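마를루 살루도 장편소설 『텔몬트의 겨울 장부』 서평

필리핀 출신 작가 마를루 살루도(Marilou Saludo)의 두 번째 장편이다. 배경은 가상의 항구 도시 텔몬트(Telmont), 화자는 폐업을 앞둔 보험 대리점의 정산 담당자다. 본문은 400쪽이며 18개 장으로 나뉜다. 각 장은 화자가 처리하는 청구 서류 한 건으로 시작하고, 서류에 적힌 손실이 도시의 과거와 연결되는 방식으로 전개된다.

장르 표기는 추리소설이지만 범인 찾기의 비중은 낮다. 창고 화재의 경위는 7장에서 대부분 밝혀진다. 이후의 긴장은 화자가 그 사실을 장부에 어떤 항목으로 기입할 것인가에서 나온다. 행위보다 기록을 사건으로 취급하는 구성이며, 전작에서 회고와 대화가 뒤섞여 시점이 흔들리던 문제는 상당 부분 해소되었다.
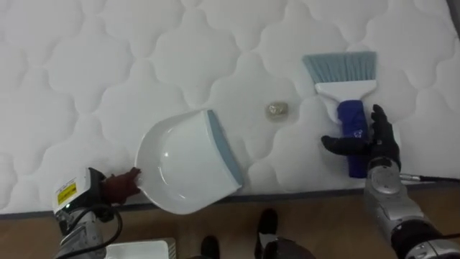

문체는 건조하다. 형용사가 적고, 한 문단이 한 가지 동작이나 한 가지 수치만 다룬다. 초반 60쪽까지는 이 방식이 잘 작동한다. 다만 9장부터 11장까지는 서류 양식의 인용이 지나치게 길다. 같은 창고의 재고 목록이 세 번 나오는데, 두 번째와 세 번째 사이의 차이는 품목 하나뿐이다. 그 차이가 결말의 단서라는 점을 감안해도 전문을 다시 실을 필요는 없었다.

인물 가운데서는 하역 감독 코르톤이 가장 정교하다. 등장 장면은 적지만 말투와 습관이 일관되고, 화자와의 통화 장면은 대사만으로 둘 사이의 채무 관계를 전달한다. 반면 화자의 동생은 기능적이다. 12장에서 편지를 전달한 뒤 퇴장하고, 이후 언급이 없다.

번역은 쩌우 따(Châu Tạ)의 베트남어판을 참고하지 않고 영어 원문에서 직접 옮겼다고 판권면에 적혀 있다. 보험 용어는 대체로 정확하다. '공제액'과 '면책금'이 4장과 5장에서 혼용된 것은 재쇄에서 통일하는 편이 좋겠다. 각주는 각 장 끝에 모여 있어 읽는 흐름을 끊지 않으나, 전자책에서는 본문으로 돌아오는 링크가 일부 작동하지 않는다.

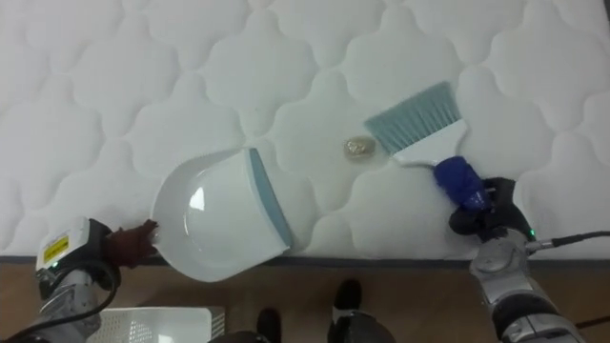 매트리스 위의 흰색 쓰레받기와 브러시.

제본은 무선 철이며 펼침성은 보통이다. 본문 활자는 작은 편이고 행간이 넓어 장시간 읽기에는 무리가 없다. 권말에 실린 레오나르도 카루소의 해설은 결말을 전제로 쓰였으므로 본문을 마친 뒤 읽어야 한다. 해설자는 마지막 장의 공란을 화자의 자백으로 해석한다. 평자는 동의하지 않는다. 16장에서 화자는 이미 같은 칸을 비워 둔 채 서류를 반려한 적이 있고, 당시의 이유는 단순한 증빙 부족이었다.

전작을 읽지 않아도 이해에 지장은 없다. 빠른 전개를 기대하는 독자에게는 권하지 않는다. 서류와 절차를 다루는 소설에 익숙하다면 9장에서 11장까지의 정체를 감수할 만하다.

평점: 100점 만점에 78점
서평: 엘리프 나즈 케스킨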